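Brorkar wants you to rent a box for your groceries

Brorkar, the grocery delivery company, will start offering a plastic storage box with its orders in Nukesau in February. The box is called the Flovska. It is white, it has no lid, and it goes on your table. You put your shopping in it. The company charges $11 a month for this and calls it "a calmer way to unpack."

The pitch goes like so: groceries arrive in a clear plastic bag, the bag gets dumped on the nearest table, and things stay in it for days. With a box already sitting there, Brorkar says, people move the items over right away and then carry the whole lot to the cupboard in one trip. The company says it tried this out with 400 households over 30 days and that most of them "felt more organized" by the end.
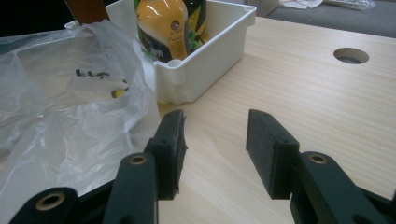

Bottles standing in an open white storage box on a table.

Felt is doing a lot of work in that sentence. We asked for the survey questions and were sent a brochure. We asked how many of the households had been getting the box for free, and the reply was that all of them had. There was no comparison group with, say, a cardboard box or a drawer. A second request for the numbers had not been answered when this was posted.

The company's other claim is about bags. Brorkar says a soft bag lets heavy things press on light ones, and a box keeps them apart. Some of that is plain sense. Anyone who has put a chip bag in with bottles knows the worry. But the Flovska has no dividers, so a bottle can fall against the chips in there too, and the groceries still come to the door in a plastic bag. The box adds a step at the end and takes nothing away from the start. 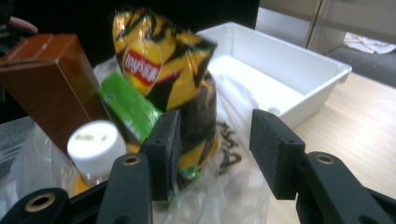 What you get for the money

One box, swapped for a clean one every 6 weeks. Customers who cancel have to return it or pay a fee, and the fee is listed only in the full terms. Brorkar would not say whether boxes bought elsewhere would do the same job. The store on Tekleab Street sells plain open bins for less than one month's rent.

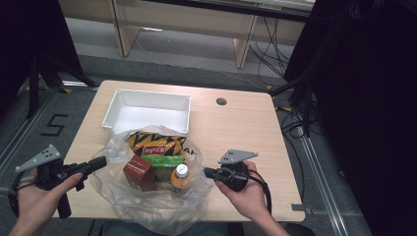
Small orders are where the idea looks weakest. Brorkar's own figures, from the brochure, put the usual evening order at a handful of snacks and something to drink. That is a load you can sort with your eyes. Chips, a green package, a little brown carton and a small bottle with a white cap can all be picked out through clear plastic while the tray behind them stays empty. It is hard to see what a monthly fee improves there. A big weekly shop might be another matter, though the trial did not report on order size, so we can't tell you.

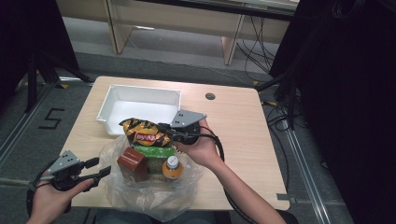

Eldana Tufa told us she thinks we are being too hard on it. She said her kitchen table is never clear, that a bin with a fixed place would at least give the shopping somewhere to go, and that she would try it for a month. She added that she would not pay for a second one.

Brorkar plans to take sign-ups through its app. The first month is charged in full.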